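Sillex room unit

The Sillex room unit is a two-armed domestic service robot on a wheeled base, run in the furnished test bedrooms at Staralville. It does bed making, floor tidying and bin changing. The article covers how the unit is set up in a room, its daily upkeep and common repairs. For the older track-mounted model see Sillex rail unit.

Background

Built at the Sullbridge workshop from parts of the rail unit, mainly the shoulder joints and the power supply. First one went into a room in December. The arms were carried over unchanged, the grippers were not, as the old ones had flat metal jaws that tore thin plastic. Present grippers have two fingers each with replaceable rubber pads.

The control software is called Bíró, and handles both arms plus the base. Name is normally written with the accents, though the log files drop them.

Setting up in a room

The base is parked on a hard level floor. Carpet is not supported, and rugs are taken up first. Order of work as given in the Sullbridge notes:

Power lead in, brakes on, arms folded.
Start Bíró and wait for the steady tone.
Unfold left arm, then right. Never both together.
Run the joint check (code 311). Takes up to 20 minutes on a cold unit.
Drive once round the room at walking pace to build the floor map.
Mark furniture that must not be touched.

If a bed or wardrobe is moved later the map has to be made again. A moved bin is fine, bins are looked for fresh each time. Doors should be left either fully open or shut, a half open door gets mapped as a wall and the unit then refuses to pass it even when it's clear.

Teaching a task

New tasks are taught from demonstrations. A person does the job by hand in the same kind of room, with a camera at head height, and the recordings are sorted and loaded into Bíró. The bin task used 900 of them. Earlier sets were smaller and gave poor results with thin liners, the arms closed on air or took hold of both layers at once.

Recordings are thrown out if the hands leave the view for long, or if the liner is already open at the start. Different bins and different floors are wanted, also different light. Bag colour matters less than was first thougth, though clear bags remain a weak point.

Bin changing

The task is split into stages: lift out old bag, tie, set aside, open new bag, fit over rim, press down. Opening the new bag is the slowest stage and the one most often repeated. Both grippers have to hold opposite edges and keep the mouth wide while it is brought over the bin. Too much pull and the film slips from the pads, too little and the mouth sags shut. Pull limit is set seperately for each arm.

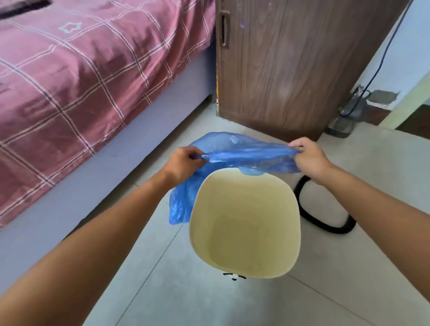 Fitting a blue liner to a cream bin, both hands on the edges of the bag.

Once the edge is over the far side of the rim the near side follows, then the arms let go one at a time. Pressing down is done with closed grippers. Tall narrow bins are not on the supported list.

Daily care

Pads wiped with a damp cloth, no spray. Dust on the pads is the usual cause of dropped bags. Camera window cleaned with a dry cloth. Wheels checked for hair and thread, worst in bedrooms. Arms folded and brakes on before the power goes off, otherwise the right arm drops slowly overnight and the joint check fails next morning.

Repairs

Pads come off with 2 small screws. Replace in pairs, a new pad against an old one gives an uneven grip. Re-zero the gripper afterwards, or it will report a bag in the hand when there is none.

Wrist cable wears where it passes the elbow cover. First sign is a short stutter when the arm turns inwards. Cable can be swapped in the room with the arm folded, shoulder faults go back to Sullbridge. Later covers have a wider slot and can be fitted to older arms.

Base faults mostly come down to the map. Delete and drive round again before opening anything up.

See also

Sillex rail unit
Bíró (control software)
Staralville test rooms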